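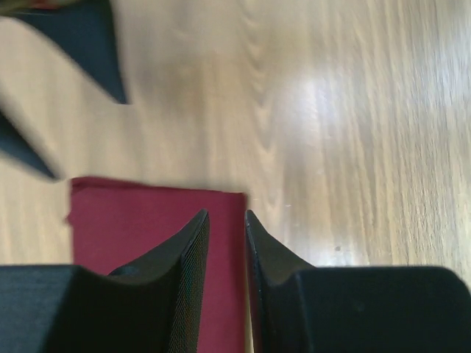 Como cuidar de uma mesa de madeira clara sem estragar o acabamento

Tenho uma fraqueza por madeira cor de mel, daquela com veio comprido e ondulado, e durante anos tratei-a mal. Limpava com o que estivesse à mão (até detergente da loiça, que vergonha!) e depois admirava-me de ver manchas baças. Foi a minha vizinha Unathi Adams que me pôs na ordem, num sábado à tarde, com um pano na mão e muita paciência.

O que precisas

Um pano vermelho de algodão, ou de outra cor, desde que já tenha ido várias vezes à máquina. Os escuros novos largam tinta quando estão húmidos e depois é um sarilho. Uma tigela com 500 ml de água morna, umas gotas de sabão neutro e um segundo pano, bem seco. Eu uso o sabão da Dinum, mas qualquer um suave serve.

Passo 1: tirar o pó

Dobra o pano num retângulo e passa-o a seco, sempre no sentido do veio. Vai devagar e sem carregar — um grãozinho arrastado com força risca o verniz. Se vires um pontinho escuro, toca-lhe com a ponta do dedo. Se não sair, pode ser uma marca no acabamento, e aí não vale a pena esfregar.

Passo 2: lavar

Molha o pano, torce-o até não pingar nada e limpa por faixas compridas, de uma ponta à outra. Nada de círculos! Eu fazia círculos e ficavam todos à vista assim que o sol batia de lado.

Passo 3: secar

Pega logo no pano seco e segue o mesmo caminho. Depois baixa-te e olha para o tampo contra a luz da janela. O reflexo mostra os restos de sabão que de cima passam despercebidos.

Passo 4: cera, só às vezes

Se a mesa é envernizada e ainda tem algum brilho, deixa a cera em paz. Na minha ponho uma camada fininha uma vez por ano, em agosto, com as janelas abertas, e dou-lhe lustro no dia seguinte. Se o acabamento já estiver gasto, experimenta primeiro por baixo do tampo.

E não deixes panos molhados esquecidos em cima da madeira, nem por uma noite. Tenho uma mancha esbranquiçada no aparador que me lembra disso todos os dias...

Contacto | © Grurkus, casa e arrumação | Voltar ao topo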